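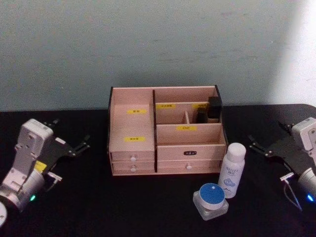
How do I set up a desktop cosmetics organizer so that things stay where I put them?

Give every compartment one kind of item, put a label on it, and keep the things you use daily in the open sections at the front. Drawers are for what you reach for once a week or less. The rest of this page goes through the job in order. Set aside 45 minutes for it the first time.

What you need

The organizer, empty
A damp cloth and a dry cloth
Small stick-on labels and a fine permanent marker
A trash bag
A ruler or tape measure

Step 1: Empty and wipe

Take everything out, including the drawers. Most small drawers lift out if you pull them to the stop and tilt the front up. If yours won't come, leave it in and clean it with a cotton swab. Wipe bare wood with a cloth that has been wrung out hard, then go over it with the dry one. Foundation that has soaked into raw wood will not come out completely. Fine sandpaper takes off the worst of it, but wait until the wood is dry.

Step 2: Sort

Put like with like on the table: lip color, eye products, brushes, base makeup, skin care, nail things, hair things. Throw out anything that smells off or has separated. Mascara goes when it's a few months old. If you can't remember buying it, it's older than that.

Write the opening month on anything you plan to keep. "March" on a strip of tape on the bottom of the jar is enough.

Step 3: Measure the tall things

This is the step people skip. Stand your tallest bottles together and measure them, cap included. The tall open compartment takes these. If a bottle is wider than the compartment, it stays out on the table next to the organizer. Don't force it in. A pump bottle that has to be lifted out at an angle will drip down the back panel.

I used to have a Lilholm organizer with a tall section only 7 inches high, and half my bottles stood outside it. The Dromham I use now is better for this, although its drawers are shallower.

Step 4: Assign the compartments

Tall open section: toner, lotion, setting spray, hair oil.

Back row cubbies: boxed items and jars, such as powder, cream, or perfume in its box. Put the tallest at the very back so that you can see past the shorter ones.

Middle and front cubbies: lipstick, lip balm, eyeliner, tweezers. Lipsticks stand up well in a narrow cubby. A cubby that is too wide lets them fall over, and a folded strip of card will narrow it. My front tier holds 12 lipsticks standing up.

Small drawers: hair ties, nail clippers, cotton swabs, spare sponges. Keep to one or two kinds in each.

Wide drawer: palettes laid flat, sheet masks, travel sizes, refills.

Step 5: Label

Put the label on the front panel where there is one. Where a cubby has no front of its own, stick it high on the back panel, above the tops of the things that will stand there. If you put it low it will be hidden the minute the cubby is filled.

One or two words are plenty. Write in whatever language the people using it read first. If two people share the organizer, both should agree on what the words mean, as "face" can be cream to one person and powder to another.

Wipe the spot with rubbing alcohol before sticking a label to painted or sealed wood. On raw wood, rub the label down with the back of a spoon. I get the Oment brand of removable labels, which peel off clean from my drawer fronts.

Step 6: Put it in place

Set the organizer with its back against the wall so that it can't slide away when you open a drawer. Leave enough table in front to pull the wide drawer all the way out. Keep it out of direct sun and away from a radiator, which will soften lipstick and dry out pencils.

If the feet scratch the tabletop, stick felt pads under the corners.

Upkeep

Put things back after use, caps on. Once a month take everything out of the front cubbies and wipe them, as they collect the most powder. The drawers can wait longer. If a compartment keeps filling up with the wrong things, change its label to match what goes in there.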